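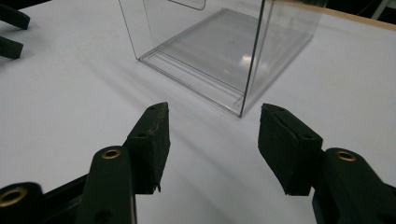

Chapter 4: Clear Boxes and What They Teach Us About Storage

Pick up a clear acrylic box, set it on a white table, and look at it for a full minute. Most of us never give a container that much time, and it's a shame, because a see-through box is one of the best teaching objects in this whole subject! You can study its walls, its floor and its corners all at once, without opening it or turning it over. An oak chest hides its joints from you. A clear box shows you nearly everything at a glance, and once you learn to read one you will start reading every other container in the house the same way.

In the first three chapters we sorted belongings by how often they are used, and we measured shelves and drawers. Now we come to the containers themselves. By the end of this chapter you should be able to explain how a box made of flat panels holds together, work out how much it will really hold (the answer is often less than you think), and decide which belongings deserve to be seen and which are happier in the dark.

4.1 Reading the edges

Start with the edges. A clear panel almost disappears when you look straight through the middle of it, but where two panels meet, the light gathers into a thin bright line. Look at the box on the opening page of this chapter and find its front right corner. The edge comes down sharp and straight to the table, and you can follow it with your eye all the way to the bottom.

Those bright lines are wonderfully useful. They give you the outline of the box even when the rest of it seems to be mostly air, and they are the first thing to check when you are buying. Run your eye down each one. A good edge is clean from top to bottom. If it goes cloudy partway down, or if you find little silvery bubbles along it, the glue may not have filled the joint there. A small flaw won't matter much for cotton balls. For a stack of hardback cookbooks I'd put the box back on the shelf and pick another.

Now look at the floor. Through clear walls a floor can look pale gray, even with white underneath it, and it may catch a spot of glare from a lamp or a window. Along the front of ours there are faint parallel lines that look like a ledge, or perhaps a base rim of double thickness. You can't always be sure from one angle which of these you have, so when you have a box of your own in front of you, feel for it. A raised ledge takes a little away from the inside. A thicker rim adds strength where the weight sits. Both change what you can store, and both are easy to miss if you only look at the measurements on the label.

Finally, openings. The rear panel of our box has a rounded cutout edge near the top. Cutouts turn up on storage boxes of every kind, and they do different jobs on different boxes: some are handles, some are vents, some let a cord pass through. Rounded corners are kinder to fingers than square ones, and they are also less likely to start a crack. Acrylic is stiff, and a crack likes to begin at a sharp inside corner.

4.2 Inside size and outside size

Here we need a little arithmetic, and I promise it is the friendly kind.

A box has two sizes. The outside size tells you whether it will fit on the shelf. The inside size tells you what will fit in the box. Students mix these up all the time, and so do catalogs. Zohreh Taheri, whose pantry layouts we will study in Chapter 6, writes both sizes on a strip of tape on the bottom of every container she buys, outside size first.

Suppose a box holds 16 spice jars standing upright in a single layer. It is tempting to say that a box twice as tall will hold 32. It will, if you are willing to stack glass on glass and lift out the top layer every time you want the cumin. For everyday purposes the taller box still holds 16, with a lot of air above them. We call this the working capacity of a container, meaning the number of things it holds while you can still reach every one of them easily. Learn that term well, we'll be using it right through to the end of the book.

Weight matters too. One of our practice boxes, from the Baletti set, weighed 870 grams empty on the kitchen scale. Add a bag of flour, a bag of sugar and a few tins and you are carrying a serious load with two hands and no handle. Try it with your own box before you decide it belongs on the top shelf.

4.3 To see or not to see

Clear boxes have one great gift: you know what you have. Pasta, batteries, sewing thread, craft paint, birthday candles. Anything you are likely to buy twice because you forgot you owned it should go behind a clear wall. When the Trikville community kitchen moved its dry goods into clear boxes one December, the cooks found five open bags of lentils within the hour, and lentil soup was on the menu for quite a while!

But there is a cost. Every clear box adds to what the eye has to take in, and a shelf of them filled with tangled cables looks just as busy as the tangle did. Light is another thing to think about. Some spices, oils and photographs fade or spoil faster in a bright spot, so keep those in something solid or put the clear box inside a cupboard.

Dust shows as well. So do fingerprints and scratches. Wipe acrylic with a soft damp cloth and mild soap, then dry it gently. Skip paper towels, which can leave fine scratches, and never use a cleaner with ammonia in it.

Try it yourself

You will need one clear box, a ruler, a notebook and 50 small objects of the same kind, such as clothespins or wrapped tea bags.

1. Measure the outside of the box, then the inside. Write down both, and the difference.
2. Follow each edge from top to bottom with a fingertip. Note any rough or cloudy places.
3. Put your objects in carelessly, by the handful. Mark the height they reach.
4. Take them out and put them back in neat rows. Mark the height again.
5. Find the working capacity. How many could you add before the ones at the bottom became a nuisance to reach?

Keep your notes. In the next section we compare your results with the same test done in a fabric bin and a wire basket, and the differences are bigger than most people expect.

Words to know: panel, joint, base rim, cutout, inside size, outside size, working capacity.

Contact the Rosenthal textbook desk | Copyright Rosenthal, all rights reserved | Back to top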